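Kapitel 4
Holz als Bodenbelag

Lernziele
Nach der Bearbeitung dieses Kapitels können Sie
- das Quell- und Schwindverhalten von Holz erklären,
- die gebräuchlichen Aufbauten von Holzfußböden unterscheiden,
- die Feuchte eines Untergrunds als Planungsgröße einordnen.

4.1 Einführung

Holz gibt Feuchtigkeit an die Umgebungsluft ab und nimmt sie aus ihr auf, bis sich ein Gleichgewicht eingestellt hat. Dieses Verhalten nennt man hygroskopisch. Es bleibt über die gesamte Nutzungsdauer erhalten, auch wenn die Oberfläche geölt oder lackiert ist. Eine Beschichtung verlangsamt den Austausch, hebt ihn aber nicht auf.

Für den Bodenleger folgt daraus, dass ein Holzfußboden nie ganz zur Ruhe kommt. In der Heizperiode sinkt die relative Luftfeuchte in Wohnräumen deutlich, die Dielen werden schmaler und die Fugen öffnen sich. Im Sommer kehrt sich der Vorgang um. Fehlt dann der Abstand zur Wand, kann sich der Belag aufwölben - ein Schaden, der in der Praxis häufig erst im zweiten Jahr bemerkt wird.

Das Ausmaß der Bewegung hängt von der Richtung im Stamm ab. In Faserrichtung ist sie so gering, dass sie bei der Verlegung meist vernachlässigt wird. Radial, also in Richtung der Holzstrahlen, ist sie spürbar. Am größten ist sie tangential zu den Jahrringen. Bretter mit stehenden Jahrringen arbeiten in der Breite deshalb weniger als Bretter mit liegenden Jahrringen und neigen auch weniger zum Schüsseln.

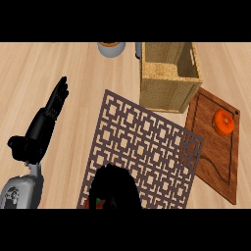

Neben der Schnittrichtung spielt die Holzart eine Rolle. Buche reagiert schnell und stark auf Änderungen der Luftfeuchte, Eiche langsamer und in geringerem Umfang. Nadelhölzer wie Fichte und Kiefer sind weicher und drücken sich unter Stuhlbeinen oder Absätzen leichter ein. Für stark begangene Flächen wählt man daher bevorzugt harte Laubhölzer.

Massivdielen bestehen durchgehend aus einer Holzart. Mehrschichtdielen tragen eine Nutzschicht auf einem Träger, dessen Fasern quer zur Decklage verlaufen. Durch diese Absperrung wird die Bewegung in der Breite begrenzt. Eine Massivdiele mit 20 mm Dicke lässt sich in der Regel öfter abschleifen als eine Mehrschichtdiele, stellt aber höhere Ansprüche an das Raumklima.

Als durchgehendes Beispiel dient in diesem Kapitel die Sanierung des Wohnhauses Rallisden. Im Erdgeschoss sollen 74 m² Eichendielen des Herstellers Farnier auf einem Zementestrich verlegt werden. Die Räume werden im Winter bei rund 40 Prozent relativer Luftfeuchte genutzt. Die Dielen liegen vor der Verlegung 14 Tage in der geschlossenen Verpackung im Gebäude. Die Planungsunterlagen finden Sie im Anhang B, auf sie wird in den Abschnitten 4.3 und 4.5 zurückgegriffen.

Abschnitt 4.2 behandelt zunächst den Begriff der Ausgleichsfeuchte und die Verfahren zu ihrer Messung.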